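Open day at Skoryk: things people keep asking

Last updated Jan 14, 2018

We have answered most of these by email more than once, a few of them to the same person. Please have a look through before writing in.

What is the open day?

One afternoon a year we let the public into the Skoryk workshop at Plallonden to watch robots doing things slowly. There are four stations and a talk. You can wander as you like, and you can leave whenever you like, although the door to the car park sticks and needs a shoulder.

Do I need a ticket?

Yes. They are free, and there are 110 of them. Last year 187 people turned up for the same number of tickets, and the ones at the back saw mainly coats. If you have booked and can't come, cancel it on the booking page and someone on the waiting list will be very pleased with you.

How do I get there?

Bus 129 stops outside the gate. Get off at Plallonden Works, not Plallonden Church, unless you fancy the walk. Drivers should ignore whatever their satnav says after the roundabout and follow the signs with our name on. The signs with Flanance on them lead to a loading bay, where you will not be welcomed.

Which station should I see first?

Everyone goes to the burger station. If you want a clear view, go to the box-sorting station first while the crowd is three deep elsewhere, then come back during the talk. (Joonas Tuominen gives the talk. He knows about this advice and is being brave.)

What does the burger robot do?

It builds a burger on a tray, picking up one layer at a time. The fillings wait in clear containers beside the tray and the arm goes to whichever it needs: lettuce, tomato, patty, cheese, bun. It then goes back for the next. Anyone who has worked a Saturday in a burger bar will find the pace restful.

Does it cook?

No. It stacks. We have been asked about chips as well, and the answer is the same.

Can I eat the burger?

No. We did say this on the ticket. We also say it on a sign, and Sirkka Sjöberg will say it to you in person if you get within arm's reach of the tray. Food for humans is sold in the canteen, where it is put together by humans, in a fraction of the time.

Why burgers?

Boxes all behave the same way, and so do bolts, more or less. A lettuce leaf has its own ideas. Cheese slices cling to each other, tomato is slippery, and a bun squashes if you hold it as firmly as you'd hold a tin. Put them all in one job and you have a fair test of a robot's hand. It also helps that visitors know what a burger is supposed to look like, so we don't have to stand there explaining what went wrong.

Which part is hardest?

Cheese. Picking up some cheese is easy. Picking up one slice is the sort of thing people write long papers about. The record for slices lifted in a single go is held by a Tuesday in the lab that we don't discuss.

Is it just playing back a recording?

No. It looks at what is on the table before it moves, so the containers don't have to be in exactly the same spot every time. This doesn't mean you may move them. Last year a gentleman moved them.

Is somebody secretly driving it?

We get this one every year, usually from someone who has looked under the table. During the demonstration the arm is on its own. A member of staff stands by with the stop button, and at the end of the session there is a short spell when visitors can steer the arm themselves with the hand controller. Most people come away from that thinking better of the robot.

What happens if it drops something?

It has another go. If it can't, Sirkka picks the thing up, puts it back and starts the run again. You are welcome to groan along with everyone else, but please don't clap when it fails. The students who wrote the software are usually standing right beside you and they are quite young.

Will it do a whole burger while I watch?

Possibly. We promise attempts. In the weeks before last year's open day we logged 928 separate picks, and we were feeling rather smug until the first visitor arrived and the arm spent its opening turn holding nothing at all with great care. If you stay for two or three runs you stand a decent chance of seeing one finished.

Can children come?

Yes, and they ask better questions than the adults. Under-twelves need a grown-up with them. There is a painted line on the floor in front of each station and it applies to all ages, including fathers.

Can I take photos?

Please do, without flash. Flash upsets the cameras the robots rely on, and then everybody has to wait while we start again.

Is the robot going to take my job?

If your job is putting together a burger in silence while a small crowd watches and a colleague hovers over a big red button, you may wish to have a word with your manager. Otherwise Joonas covers this in his talk, at length, with slides.

What is Zandis, and why is it on the leaflet?

Zandis is the name of our cloth-folding station. It appeared on the leaflet as "Zandis, live on stage", and several people have asked whether he does requests. There is no stage. There are tea towels.

Is the building accessible?

All four stations are on the ground floor with level access from the main entrance. The talk is upstairs and there is a lift. We keep a few stools at each station for anyone who would like to sit, so just ask a member of staff in a green lanyard.

I've booked. Should I bring anything?

Your ticket, a jumper and some patience. The workshop is cold in January and the burger station in particular rewards people who don't mind standing still for a bit.

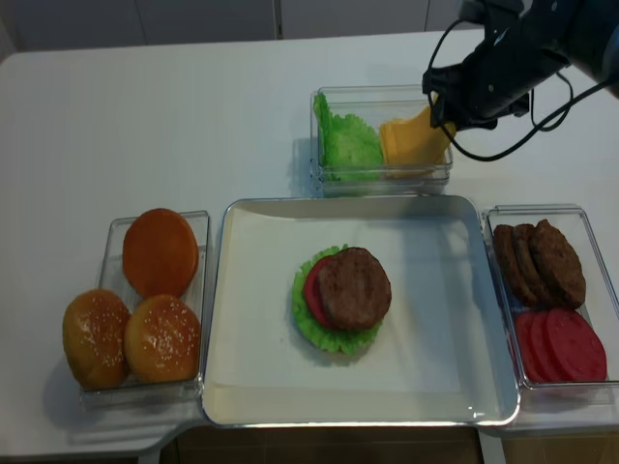 Lockers are by the main entrance and take a pound coin, which you get back if you kick the door low down on the left.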